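Drovach FAQ

Last edited 5/25/22 by Kauko Rantala. Answers are short becuase the paper deadline is close. Longer ones when we get to them.

What is Drovach?

A method for learning two-handed manipulation from people holding grippers. No robot in the loop while recording. Person picks up two hand-held grippers, does the task, we log the views and the jaw opening, then train a policy on it. Paper calls it "view-dropped imitation". Same thing.

What's the claim, in one line?

If you randomly hide one camera stream during training, the policy copes much better when a gripper view is useless at test time. That's it. Everything else in the paper is support for that.

Why would a gripper view be useless?

Glare. Things too close to the lens. Soft packaging folding over the one bit you needed to see. Happens all the time with grocery items, far less with blocks and pegs, so older test sets hide the problem.

What does a recording session look like?

One person at a table, one gripper per hand, head view plus a view from the gripper. Most tasks pair something stiff with something floppy. Stiff one is easy for the policy, floppy one is where it falls over. 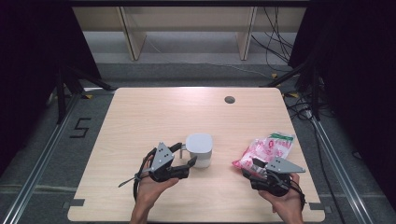 Head view, cup and snack bag task. Right jaws on the bag, left jaws open toward the cup.

How many demonstrations?

102 per task for the main results. We also ran a small-data version with 38. The gap between plain training and ours is bigger at 38, see the second results table. We did not tune anything separately for the small version.

Who recorded them?

People in the group, mostly Lucrezia Marino and Kauko. Yes, that is a bias. Lucrezia goes for bags low and by the edge, Kauko grabs whatever is nearest. The policy picks up both habits and sometimes dithers between them. There's a paragraph on it in the limitations section, reviewers asked for more, we're adding more.

Do I need both grippers?

For the two-handed tasks yes. The loader will accept one-handed recordings, set the missing side to empty in the config. Don't fill it with zeros. Zeros look like closed jaws to the model and it will learn something strange.

What gets hidden during training, exactly?

A whole stream, for a whole window. Not patches. We tried patches first, the model just filled in from neighboring frames and we got nothing out of it. Window length is 16 frames in the release. Longer windows hurt the fine grasps.

Head view never gets hidden at the same time as a gripper view. Early version allowed it and training went unstable.

Can you show a bad gripper view?

This kind:

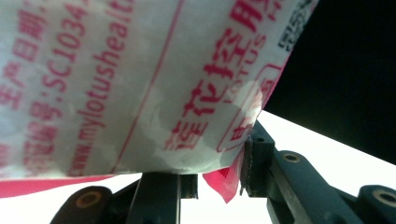 4 min read

White sachet up close, pinched at the lower right edge, shiny spot over part of the red print. The big characters 莲花控股 are still readable, so a person has no trouble telling it's a package. What the policy needs is different. How far the jaws are over the edge, where the rest of the package goes, what's beyond it. Very little of that is in the view once the plastic takes up most of it. The head view has to carry the load, and a policy that has always had a good gripper view doesn't know how to lean on it.

Does the model read the printing?

No. No text module anywhere. It may well use the print as texture, and we think it does, success drops on plain wrappers. Not tested properly. If you want to test it properly please write to us.

Why not just use a polarizing filter?

Tried it. Helps with glare, does nothing for closeness, costs light. Worth having if your lighting is bad. Doesn't replace the training change.

What baselines?

2. Whitelaw, which uses all views all the time, and a head-only policy with the same backbone. Same demonstrations, same training budget. Head-only is better than people expect on picking things up and poor at anything needing a clean pinch.

Whitelaw beats us on one task, the stiff box handover. Views are clean there and hiding them is just lost data. We report it, please stop emailing us about it.

Does it transfer to an actual arm?

Yes for the arms in our lab, with the same fingers fitted. Different fingers, expect to record again. We moved the Skostis checkpoints over to a second setup and grasping held up, release timing didn't. Objects got dropped early. Open issue.

What is Skostis then?

The checkpoint set. Drovach is the method and the code, Cilton is the data. Sorry about the names.

My loss looks fine but the arm hovers over the object. Help.

Nearly always one of these. Timestamps between head and gripper out of sync. Jaw opening not calibrated after you swapped fingers. Config still pointing at the old normalization file. Check sync first, run the check script on a single recording and look at the plot, the two curves should turn at the same time.

Can I use Cilton for something else?

Research use, yes. Cite the paper. Ask first if you're planning to redistribute it, packaging in the recordings carries other people's brands and we need to keep track.

When is the next release?

November. Will have the longer tasks and a fix for the loader eating memory on big recordings. Until then set workers low.

Where do I report a bug?

Issue tracker, with your config pasted in. Not by email. Kauko reads the tracker, Lucrezia handles anything about teh data.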